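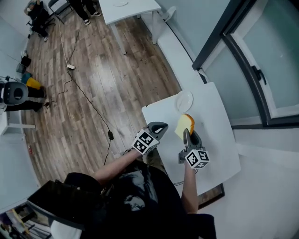 Risis table, white top, with bread and a round white plate.

Home Tables Seating Storage Tableware Spares Delivery Contact

Risis Table, White
Order code: RS 184
Price: £289 including VAT
Supplied by Drurndale

Overview

The Risis is a fixed-height table for kitchens, training rooms and shared workrooms where food is prepared and eaten at the same surface. The top is plain, with no printed pattern, drainage groove or raised lip, so plates and trays can be slid across any edge. It is supplied in white only. The grey version was withdrawn in June and remaining tops are held as spares.

The table is intended for indoor use on a level floor. It may be placed against a wall or below a window, provided the window can still be opened without the handle passing over items on the top. Where the table stands beside a low ledge, leave enough clearance for a cloth to reach the far edge.

Top

The surface is sealed on the upper face and on all edges. It is suitable for cold food preparation, plating and general serving. Bread, sandwiches and pastry may be laid directly on it after cleaning. Use a board for all cutting: knife marks can't be polished out and are not covered by the guarantee.

Hot pans must stand on a trivet. Warm crockery may be placed straight on the top. Unglazed foot rings on plates and bowls can leave grey lines on a white surface, most of which come off with cream cleaner and a damp cloth. Test the cleaner on the underside first.

Frame and feet

The frame is delivered in two parts and joined with the bolts supplied. All bolts take the same 8 mm key, included in the fixings bag. Tighten by hand until the top is seated, then finish in diagonal order. Feet are adjustable and have a non-marking pad suitable for plank, tile and sheet floors. Check the pads for grit before moving the table over a timber floor. Lift to move; do not drag.

Mains leads should be routed away from the feet. No cable clips are fitted as standard. The Cormier clip set can be added to the underside of the top without drilling.

Cleaning and care

Daily: wipe with warm water and washing-up liquid, rinse, dry.
Weekly: check the edge seal by running a dry cloth along each side. The cloth should not catch.
Stains: tea, turmeric and beetroot should be wiped off at once. Diluted bleach may be used for short contact only.
Avoid: scouring pads, oven cleaner, solvent and steam.

Assembly

Two people are needed. Lay the top face down on a blanket, fit the frame, and turn the table over by the long sides. The instruction sheet was revised by Umut Kocabaş on 28/09/2020. Earlier sheets show the brace on the wrong side of the joint and should be thrown away.

What is supplied

Top, white
Frame, two parts
Adjustable feet with pads
Fixings bag with key
Instruction sheet

Crockery and chairs are sold separately.

Delivery and returns

Delivery is to the ground floor in two cartons. Upstairs delivery can be arranged when ordering if the stair width is given. Unassembled tables may be returned within 14 days in the original packing. Assembled tables are accepted back only if a part is faulty. Inspect the corners of the top before signing for the cartons and note any damage on the driver's sheet.

Spares

Feet, pads, bolts and edge sealant are kept in stock. Quote the order code and the batch letter, which is stamped on the inner face of the frame near the joint. Replacement tops are made to order. Spares enquiries go to Tracey Fothergill; trade accounts and multiple orders are handled by Amber Cropper.

Customer note

"We use ours for the lunch club. The white top shows crumbs, which suits us because it gets wiped properly. One foot needed adjusting after the first week." Moushumi Hettiarachchi, Vendavbridge

Related items

Risis bench, white
Risis narrow table
Cormier cable clip set
Round plate, white
Bread board, beech
Replacement foot pads
Edge sealant, clear

Contact Drurndale | Delivery | Returns | © Drurndale | Back to top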